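# In defense of the boring half hour

I've been looking after a two-armed cell at Prernthorpe for a while now, and I have an opinion that gets me teased at lunch. The most valuable thing anybody does with that cell happens before it moves. I mean the half hour in the morning with a rag, a hex key and a notebook, when the arms are up and doing nothing at all and it looks from the hallway like I'm avoiding work.

The people who tease me are the people who write the policies and tune the controllers, and I like them, and they're much better at math than I am. But they think of the cell as a thing that exists. It's there when they log in and it's there when they log out. To me it's more like a kitchen in a restaurant -- it gets made every morning, and if you skip the making you're just cooking in last night's mess.

So let me make my case.

Start with the cables. Every arm I've worked with has some cable that leaves the wrist in a loop, and that loop is the part of the machine that dies first. It isn't glamorous. Leopold Gruber, who had this cell before me, kept a length of colored tape on his, one band at the connector and one where the loop starts to bend, and if the bands had crept closer together he'd stop and redo the clips. I thought this was fussy. Then I spent most of a September chasing a gripper that would drop off the bus when the forearm rolled past a certain angle, and only then. I swapped the controller board. I swapped the power supply. I blamed the software, loudly, in a meeting, which I still hear about. It was the cable. It had slipped in its clip by the width of my thumb and every big roll was tugging at the plug. I have tape on mine now.

What I do these days is jog each arm through its whole range by hand speed, one joint at a time, and watch only the cable. Don't watch the gripper. Everybody watches the gripper. Let the slack get as small as it's going to get and look at what it's pulling on. If you have two arms, do it again with both of them reaching for the middle, as that's where they'll catch each other, and it'll always be a loop that catches and never anything solid enough to trip a collision stop.

Then there's home position, which I could talk about all day (and have, ask Frauke). We used to park our arms folded way up and back. It looked tidy and it was safe, and every single run began with a long swoop down to the table that told us nothing. Now we park them open and low, fingers apart, close to the things they're going to handle. Frauke Janssen argued for this and I argued against it, and she was right. With a low start you can see by eye whether the arm came back to the same place. If yesterday the fingertips stopped a hand's width above the mat and today they're nearly touching, something has shifted and you know it before you've pressed anything. With a high park you'd never notice. You'd find out when it pushed a bowl into the table.

The price is that you have to be careful laying things out underneath. You're working with your hands under two arms, and I'm strict about this one: brakes on, stop button pushed in, and the button stays in until your sleeves are back behind the tape line. I don't care how slow the arms are set. Iestyn Owen once told me I was being theatrical, and I told him he could have the job.
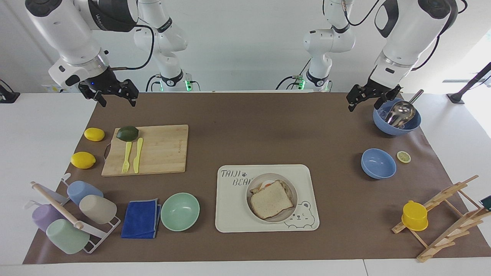

Which brings me to the table, where I think most people go wrong, and where I'll lose the last of my friends. The table covering is part of the robot. I mean that quite seriously! Ours came with a bare top, and for months we set things straight on it, and small stuff skated whenever a finger brushed it. You'd get a perfect approach, a perfect close, and the thing would scoot off like a bar of soap. The policy got the blame every time. We put a mat down and a big chunk of our "grasping problem" went away in an afternoon. I once worked out that of 800 failed picks in my notebook, most were on light, smooth, rolling things, and I'd bet my lunch that the table did it.

But a mat also creeps. It curls at a corner, or somebody leans on it, and everything you calibrated to it moves too. I mark the corners on the tabletop in pencil and check them every day, and I replace the mat when it gets shiny in the middle. It costs nothing compared to one lost week.

And vary the clutter. I know, it's a pain. It's so tempting to find a layout that works and keep it, and then you have a robot that's very good at one breakfast. Put something on its side. Put a round thing where it might roll. Use a thin thing lying flat, which is the meanest test I know for a two-fingered gripper, because the fingers have to come almost down to the mat to get it and that's exactly where your height error shows up. If the thin flat things start failing while everything else is fine, don't retrain anything. Go check your height.

Fingers next. Pads wear. They wear on the side you use most and they wear unevenly, so the two fingers stop meeting flat and start meeting like a pair of cheap tweezers. I close each gripper on a strip of plain paper and pull. If it slides out of one side easier than the other, the pads come off. We get ours from Baumgart and I change them every 4000 cycles whether they look bad or not. Aurora Valente thinks that's wasteful, and she has a drawer of old pads that she says are perfectly good. Some of them probably are! I can't tell which by looking, though, and neither can she, and a set of pads is cheaper than either of our mornings. Wipe them too. Bread crumbs are bad, anything oily is worse, and a film you can't see will fool you for days.

Last, the mounts. A base bolt that's a little loose does nothing you'd notice standing next to it. Out at the end of a stretched arm it turns into a wobble you can measure. I put a wrench on all 8 of ours and I don't torque them all the way every time, I just check that the paint line across the head still meets the paint line on the plate. Takes less time than reading this paragraph. When a line doesn't meet, I stop, tighten that arm down, and redo the calibration from scratch, and yes, that means somebody's run gets pushed to the afternoon.

That's the real objection, by the way, and it's a fair one. Dardo Cisternas put it to me straight: every half hour I spend is a half hour the cell isn't running, and over a year that's a lot of running. He'd like it all done by a startup script. Let the arms touch off on a fixed point, let the software flag a drift, and go. I'm not against the script. We have most of it already, on a little box we call Tredier, and it has caught things I missed, including a joint offset I'd have sworn was fine.

Where I get stubborn is when the script replaces the person. A script checks what somebody once thought to check. It won't see that the cable jacket has gone dull where it rubs. It won't hear that joint 2 has picked up a tick on the way down that it doesn't have on the way up. It doesn't smell a warm power supply, and I have, and I was very glad to be standing there with my rag. The folks I know at Iremano went fully scripted last year and their uptime looks great on paper. They've also got a shelf of dead wrist cables, and every one of those passed its startup check on the morning it went.

So I'd ask for a small thing. If you run a cell like this, let whoever looks after it have the start of the day, and don't put it on the schedule as "idle." Mine is down as "idle" right now. I've asked for it to be changed, and Leopold tells me he asked too.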